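Stidgate has a church tower, a corn exchange, and a set of public steps with 86 treads that everybody will tell you is the longest in the county. It isn't. Trekcombe's is longer, and Trekcombe's has a handrail. What Stidgate does have is a question, which it has been asking itself at public meetings since I was at school: who built the tower?

The honour usually goes to Jireš, a mason who is supposed to have walked here from Bohemia with his tools on his back, put up a tower of 1,086 blocks and walked home again. He is on the tea towels. He has a bench and a bitter. The evidence for him is one line in a parish account book, recording that a man whose name begins with J was paid for lime. Lime is useful stuff, and I have bought it myself, but I have never been credited with a tower.

My friend Marek Malý, who can read old handwriting and is therefore unpopular, has been through the same book from end to end. He found three master masons, a carpenter who fell out with two of them, and a widow at Trallness who sold the stone and seems to have chosen most of it. The work stopped for a plague, started again, and stopped for want of money. The top stage is in a different style because by then everyone who had liked the first style was dead.
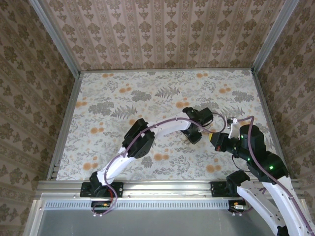 The tower does the same thing if you look at it from the churchyard. The lower windows are plain and pointed, the middle ones have been given tracery, and the parapet has battlements that would not keep out a determined goose. We are told that a great building has one mind behind it, yet most of us live quite happily with several. Put fern-printed paper in the same small space as brown damask stripes and you have two tastes that were never introduced, and people have raised families between worse. I rather like the join. It is where you can see that somebody new had turned up with an opinion.

None of this will go on the new information board. The board has room for one name, and the town has 3,000 leaflets already printed with Jireš on the front, hat in hand, gazing at a parapet that went up long after he would have been buried. I asked on Monday whether the widow might be squeezed in at the bottom. There is apparently a logo there.

So I shall go on telling visitors the longer version, which takes 10 minutes and has a good quarrel in it. Most of them listen politely — one or two even ask about the carpenter — and then they go and buy the tea towel.

Contact | Copyright Stidgate Letters | Back to top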